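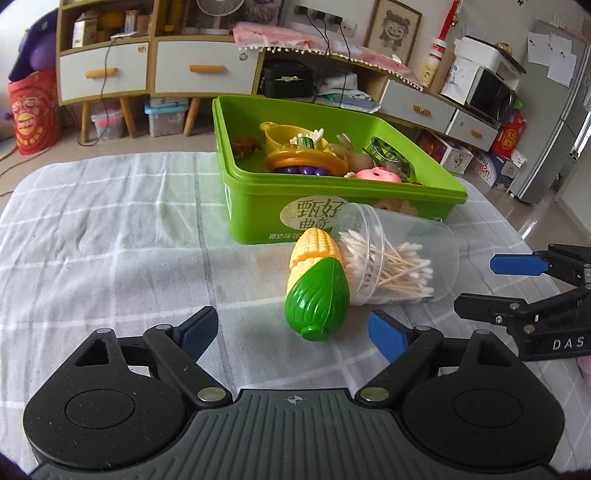
Home Automation Build, Evening Section
Handout 3: Hand-Held Grippers and What They Will and Won't Pick Up
Instructor: Percy Rengifo

Before we start

By now you should have finished the linkage from Handout 2. If yours opens when you squeeze and closes when you let go, you have put the left arm on the right side, and you are in good company. Swap them before reading any further. I will wait, as handouts do.

Most of you asked why we build a gripper you hold in your hand before we build one that sits on an arm. A motor hides your mistakes. It has no opinion about a sticky pivot, it just pushes harder until the printed part gives up. Your own hand complains early. Every bad joint I have ever made, I found with my thumb.

Reading for this week is the Trovov linkage sheet, both sides. The second side is where they put the part that matters.

Joints

The arms are held by rivets on some builds and by bolts on others. Bolts come apart again, and you will be taking these apart again. Rivets look nicer and stay put, so save them for the version you show your family.

Checks, in this order:

1. Hold the base flat and open the jaws by hand. Both fingers should travel the same distance. If one lags, loosen that side a quarter turn.

2. Close the jaws on a strip of paper and pull. The paper should drag the whole way across the pad. If it slides out of the top corner, your fingers are toed in. Mine were toed in for most of December and I blamed the paper.

3. Open and close 60 times without a load. Tedious, yes. Put the radio on. Listen for the click, and when you hear it, stop and find it.

4. Set a light upright container in front of the open jaws and line it up by eye before you touch anything. A clear jar of cotton swabs is a good one, light enough that a clumsy approach knocks it over and you learn something.
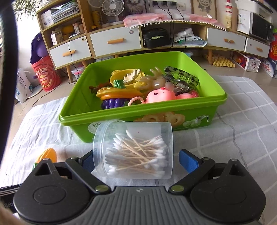 5. Now close on it slowly. Stop at first contact and look at both pads. If only one is touching, move your wrist and leave the object where it is. The object is never at fault (you will want it to be).

Pads

Soft pads grip well and wear out. Hard pads last forever and drop things. The Cetow strips in the parts drawer are the soft kind and the Nistix ones are harder. Try both on your own gripper before you form loyalties. Last term two people fell out over this, and they were married to each other at the time.

Glue goes on thin. A fat bead under the pad makes a hump, and then you have a gripper that touches everything at exactly one point, like a nervous dancer.

Choosing test objects

The kit list says "assorted household items," which tells you nothing, so raid the toy box. Toys come in awkward shapes, they bounce, and their owners are usually asleep by the time you get going. Avoid anything with batteries. Avoid anything beloved.
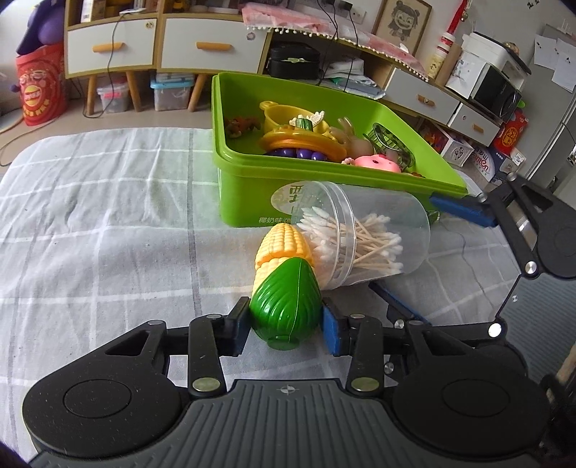

Grip is mostly a question of where the force goes, and we will spend the first half of the session on that. Draw your two pads on paper, draw the object between them, then draw an arrow in from each pad. If the arrows meet head on, it holds. If they miss each other, the object turns. A long shape makes this easy to see: take the plastic corn cob, with the fingers around it and the top tilting up and away from you, and sketch where you think each pad is pressing. Then pick up your own and find out how wrong the sketch was. A round toy gives you far less warning before it leaves.

Keep a log. Object, pad type, held or dropped, and one line on what you think happened. "Slipped" is a result and will be marked as such. "Weird" is not.

For next time

Bring the gripper, the log and the Myung hinge pins if yours have arrived. If they haven't, bring the order confirmation and we can all look at it together. We start on the servo mount, so wear sleeves you can roll up – and please charge your drill.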